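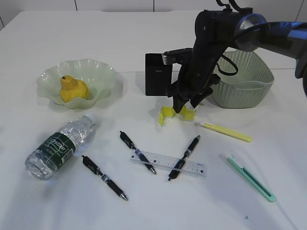
Pear in the bowl, bottle on its side, basket at the back.

Conon Tabletop: small objects on a white table

Conon Tabletop is a set of 3844 still images of ordinary small things on a white table, in different stages of being tidied. It was put together for people working on object naming, object position, and simple questions about what is in or next to what. Images and labels are in the same archive.

Contents

images/ holds the stills as JPEG
labels/ holds one JSON file per image, same base name
layouts.csv lists the 40 table layouts and which images belong to each
names.txt is the list of object names used in the labels
CHANGES has the notes for each release

Objects

The names are kept short on purpose. Please use them as written in names.txt if you send corrections.

bowl: pale, see-through, wavy rim
bottle: clear plastic, white cap, dark green Cestbon label; may be standing or lying down
basket: sage green, woven look, perforated sides
fruit: includes the yellow pear
pen: dark pens of more than one kind, all under one name
pen holder: black, rectangular
small yellow: yellow items that did not get a name of their own

In version 1 the pens had separate names by color. Black and navy were mixed up so often in the labels that we merged them. The old color names are still in the JSON under "note", but they were never checked a second time.

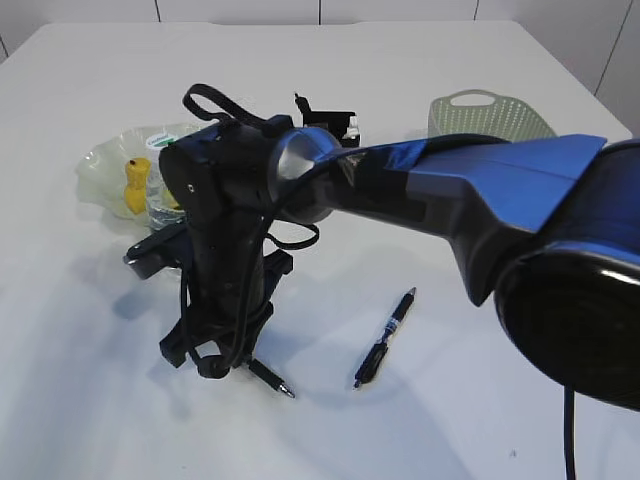 A pen gets one box from tip to end, even where something covers part of it. If only the tip shows, the box is drawn around the tip and "partial" is set to true. The same rule goes for the bowl and the basket. Shadows are never included in a box, and neither is the bottle's shadow where it falls across the bowl.

Relations

Each label file also has a "relations" list. Four words are used: in, on, behind, beside. "In" means inside the rim, so a pear in the bowl is "in", and a pen sticking up out of the holder is also "in". "Behind" is always from the point of view of the image. Things seen through the bottle or the bowl are labeled as usual, with "through" set to true. These were the hardest to agree on, and we would not rely on them for scoring.
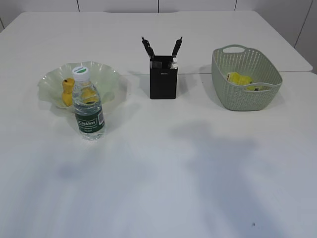

Splits

The training split has 3000 images. The rest are for testing. Splits were made by layout, so no layout is in both.

Known problems

The bottle label text is only transcribed for the large word. The small print is marked "unread".
The basket and the bowl are both greenish in some light. Go by shape.
Table seams were labeled as "edge" in a few files. Fixed in September, but older copies still have it.

Related sets

Kosus uses the same names list for shelves. Plemow is a separate project with its own label format, and the two do not merge cleanly.

Contact

Labels and corrections: Anju Bhatia
Archive and downloads: Danilo Dumlao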